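Section 4: First Wash

Your Camanel washer has been sitting in a warehouse and has the smell to prove it. Run it once with nothing in the drum before you trust it with anything you own.

1. Take out the 2 shipping bolts at the back. Keep them. You will want them when you move, and by then you will have lost them.

2. Turn on the cold tap and look behind the machine for drips. Look again after the first fill.

3. Set the dial to Cotton, leave the drum empty, and press Start. The door locks with a clunk. It is meant to.

CAUTION: Never run the machine with the shipping bolts in. It will cross the room, and the warranty does not cover travel.

Choosing a Load

4. For the first real wash, pick something you could bear to lose. An old T-shirt is ideal. A wedding tablecloth shows more faith in us than we have earned.

5. Empty the pockets. The drain filter has a long memory for coins and tissues.

6. Wash new dark or bright colors by themselves the first time. Blue in particular likes to share. 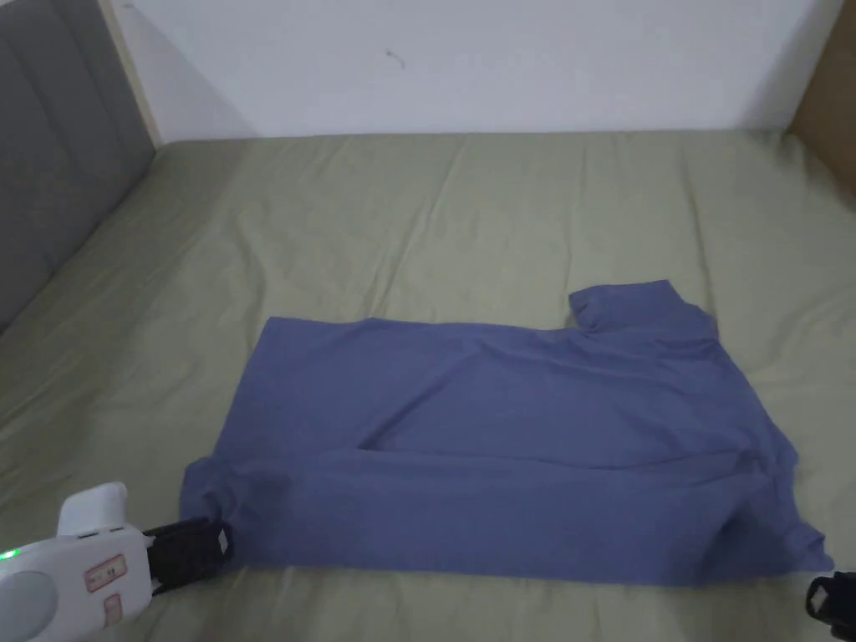
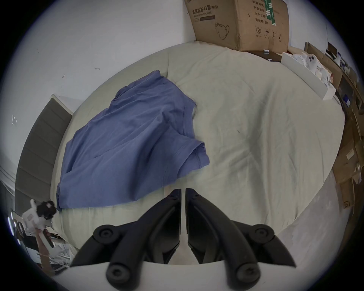
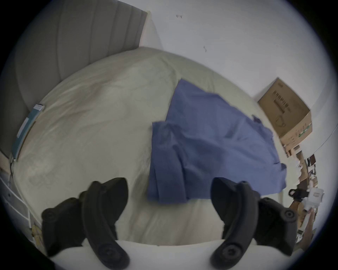 Blue clothing: use the Colors program, cold, with the spin turned down.

Els Verbruggen wrote in to object to the lower spin. Her shirts come off the full 1,000 rpm perfectly well, she says, as long as she gets them out the minute the machine beeps, and with the slow spin they were still dripping on her bathroom floor at bedtime. Fair enough. If you are the sort of person who comes when a machine calls, leave the spin at 1,000 and skip step 8.

7. Add detergent to the left-hand drawer, up to the line. The cap on the bottle holds far more than you need, and the people who sell detergent drew the cap.

8. Press Spin until the display shows the lowest number above zero.

9. Press Start. Colors takes longer than the display says. The last minute is the worst offender, as the machine is busy balancing the load and does not count that time.

NOTE: If the display shows error 21, the door is not shut. If the door is shut, shut it harder.

NOTE: If it shows error 20, the water is off. See step 2, which you may have skipped.

10. When the beeping stops, wait for the door to unlock. Pulling on the handle does not speed this up. Leave the door ajar afterward so the seal can dry.

For wool and anything with a lining, go to Section 5.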